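Skastard Closet Set-Up Guide
Section 4: Folding and Stacking on the Bed

Before a single thing goes into your Skastard drawers, it spends a little time on the bed. This is my favorite part of the whole guide! A bed is the biggest flat table most of us own, it's at a decent height, and once the stacks start going up you can see at a glance what you have (and how many pairs of black pants one household can collect).

If you skipped Section 3, go back and put the rails in first. The drawers won't sit level without them, and you don't want to find that out with a full load.

What you need
- A made bed, with the spread pulled flat to the corners
- The Sosetti divider strips from bag C
- The small Solla label sheet
- A clear spot for things that need mending

4.1 Getting the bed ready

1. Pull the bedspread smooth. A quilted one is fine, and it grips the bottom garment nicely.
2. Move pillows to a chair.
3. Open the curtains. Black and navy look the same in lamplight, and sorting them twice is no fun.
4. Bring the clothes over in armfuls and drop them at the head of the bed. Leave the rest of the spread open for folding.

Note: If your bedspread is a light color, check the clothes for lint and loose dye before you pile them up. New dark denim is the usual culprit.

4.2 Folding pants with a drawstring

Drawstring pants are wonderful to wear and a bit of a pest in a drawer. Take them slowly the first few times.

1. Lay the pants flat, with the waistband to one side and the legs to the other.
2. Run your palm from the waistband down to the hems. Gathered elastic will spring back a little, and you can let it.
3. Fold one leg over the other so the outer seams meet.
4. Tuck the drawstring inside the waistband.
5. Bring the hems up to the waistband, then fold in half again.

Caution: Don't pull a drawstring tight to make it lie neatly. It can slip back into its channel, and then you're fishing for it with a safety pin. 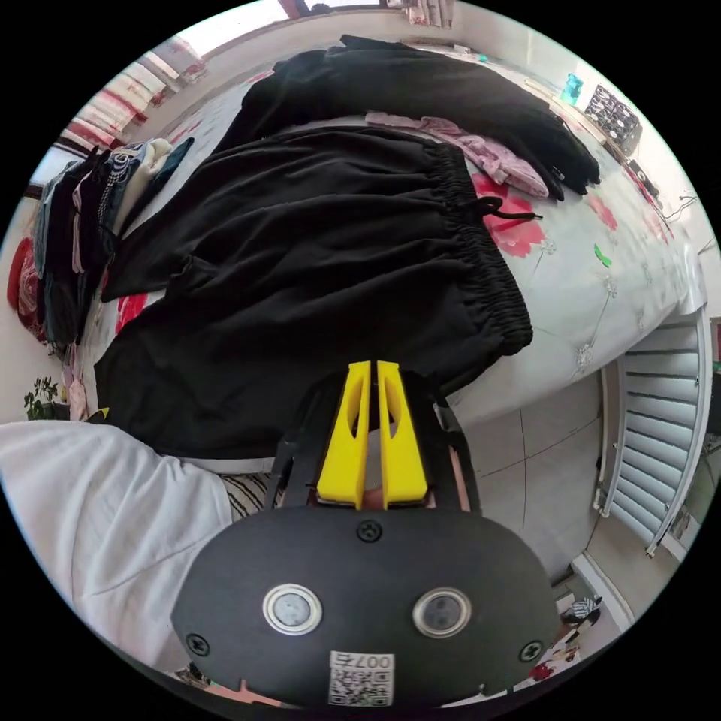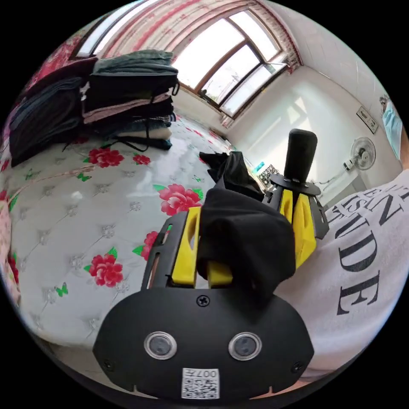
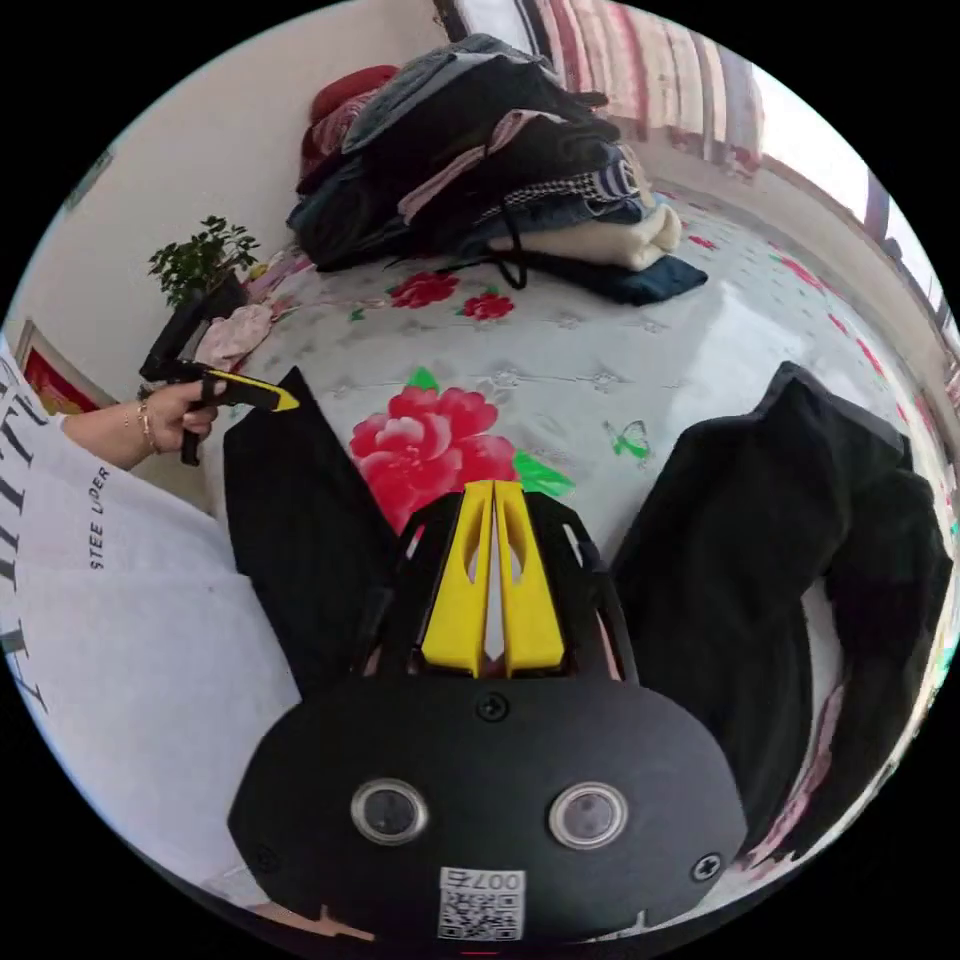

Fig. 4-1. Clothes on the bed. First view: black pants laid flat, drawstring out. Second and third views: folded clothes stacked on a flowered white bedspread.

4.3 Building the stacks

1. Start with the heaviest pieces. Denim and thick knits go at the bottom.
2. Add medium pieces next, such as everyday pants and sweatshirts.
3. Finish with the light stuff: thin shirts, pajamas, anything slippery.
4. Turn every fold to face the same way. It looks great, and you can lift one piece out without dragging its neighbors along!
5. Check for cords. If one has worked loose down the side of a stack, tuck it back in now, or it will catch in the drawer runner later.
6. Keep towels in their own stack if you can. They're bulkier than they look and they make a stack lean.

Note: Colors can be mixed at this stage. Fotini Katsaros, who tested these steps at home, stacks by fabric first and sorts by color only inside the drawer, and I've switched over to her way completely.

Caution: Stop when a stack starts to wobble and begin another beside it. Two short stacks carry better than one tall one.

4.4 From bed to drawer

1. Slide both hands flat under the stack, palms up.
2. Lift it straight and carry it against your chest.
3. Set it in the drawer from the front edge and push it gently to the back.
4. Drop in a Sosetti divider before you bring the next stack.
5. Label the drawer while you still remember what went where.

The wide drawer is 515 mm deep inside, so most pants folded as in 4.2 will leave you a handy strip at the front for socks. The narrow drawer (part no. 1954) is better for shirts and towels.

Caution: Open one drawer at a time until the wall bracket from Section 2 is fixed.

4.5 If something isn't working

Stack leans to one side: the folds are all on that side. Flip every other piece.
Drawer sticks halfway: look for a cord or a sleeve over the back edge.
Creases set in: the piece was folded damp. Hang it overnight and try again.

Steps checked by Pantelis Kouris. Revised 09/01/2025. Continue to Section 5, Hanging Rail and Hooks.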